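**Week 5 handout: Peg boards and what they're supposed to measure**

Bring this one to the tutorial. The Pelora reading is optional, and I'd skip its last section.

Timed board tasks have been sold to clinics, schools and factory trainers for decades. The idea is simple. You put small parts on a board, you time how long someone takes to place or move them, and you call the result "dexterity". I have my doubts about that last step, and I'd like you to have some too.

Start with the board. A plain grid of holes tests one thing over and over. A mixed board, with different shapes fixed at different spots, asks for more kinds of grip, but then the total time is hard to read. Was the person slow at the pegs or slow at the knob? A single score won't say.

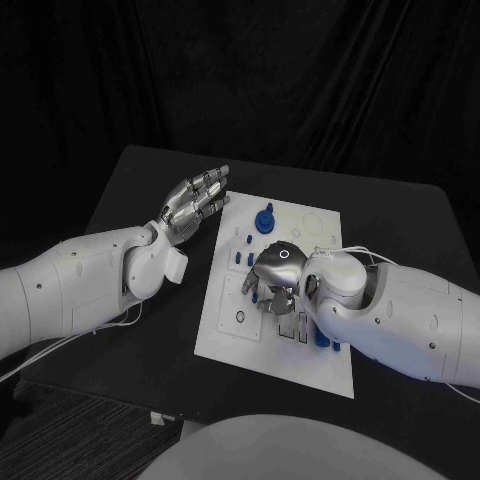 *Fig. 1. Mixed board with engraved outlines; blue pegs in the centre, stepped knob near the top.*

Look at the knob in Fig. 1. It has a short post on top of a stepped base with a gear-like edge, so there's more than one place to take hold of it. Fingers on the post and fingers on the base are different grips. Most scoring sheets treat them as the same. The pegs are small, and reaching them means curling the fingers down toward the board, where the hand can easily block the view of its own fingertips.

**Claims to be careful with**

- *"Scores carry over to daily life."* The Calado manual says this twice and cites itself both times.
- *"Norms are based on 476 adults."* Fine, but which adults? The manual gives no ages and doesn't mention left-handers.
- *"Practice effects are small."* The Protomis sheet allows 5 practice runs before the timed one. Why, if they're small?
- *"Scored out of 100."* A tidy scale doesn't make a tidy measure.

Board angle matters as well. Turn it slightly on the table and some reaches get longer, others shorter. The Porkutmont protocol never says how the board should sit. I'd mark it down for that alone.

**For the tutorial**

Choose one part in Fig. 1 and write half a page on what you'd record besides time. Dropped parts, changes of grip and use of the second hand are all fair game. "Overall smoothness" isn't, unless you can tell me how two raters would agree on it.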